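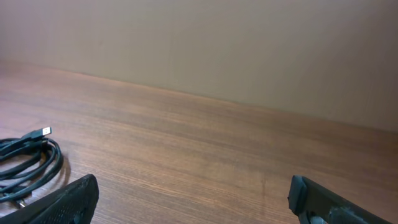
*A wooden tabletop against a plain wall.*

**Table wax** (I grew up calling it "the polish," which drives purists up the wall) is a soft paste rubbed into wooden furniture to give it a low shine and a bit of protection from spills. I've kept this page going for a few years now, mostly for people who inherited a table and are scared of it, so forgive me if it wanders!

## Where it comes from

People have been putting beeswax on wood for longer than anyone bothered to write down. The oldest recipe I've seen with my own eyes is in a household book from 1626 that Adoración Prieto let me read at her kitchen table in Peldale (clean hands, no coffee allowed). It calls for wax, oil and "a patient servant," and I can tell you the servant is the part I miss most.

Turpentine came in later as a thinner, and it's still what gives the old-fashioned kind its smell. Some people love that smell. My sister leaves the house.

## What's in it

Most pastes are a mix of a few things:

- beeswax, which is soft and smells of honey
- carnauba, a palm wax, a lot harder and shinier
- a solvent or an oil to make it spreadable

The more carnauba, the tougher the shine and the more your shoulder hurts. Nuria Montes, who taught me to do this, uses 3 parts beeswax to one of carnauba and won't discuss it. I go a little softer in winter when my back room is cold and the stuff sets like a candle.

## Putting it on

Clean the table first, and I mean properly, with a damp cloth and then a dry one. Take less wax than you want to. Rub it in small circles, finish along the grain, then go away for 30 minutes and do something else. Buff with an old cotton T-shirt. If it still feels sticky you used too much (I always use too much), so keep buffing or wipe it back with a little mineral spirits, windows open.

Oily rags can heat up on their own, so lay yours flat outdoors until they're dry and stiff. Please don't ball them up in the trash.

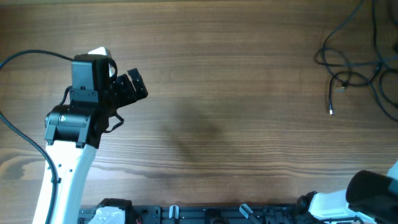
**Can I put wax over varnish?**
You can, as long as the varnish is fully cured and clean, though the wax will sit on top and need redoing more often than it would on bare wood.

## Local habits

In Bomdale they wax everything in May, doors included, and you can smell it from the bus stop. Daniyal Rana told me his family used to do the dining table the night before every wedding, 13 of them so far, and the table looks better than most of the marriages. Over in Pralar they prefer straight oil and think the rest of us are fussy.

I've added the note on rags after Reet Vasiliauskas wrote in about it. Still looking for a decent source on colored waxes, if anybody has one.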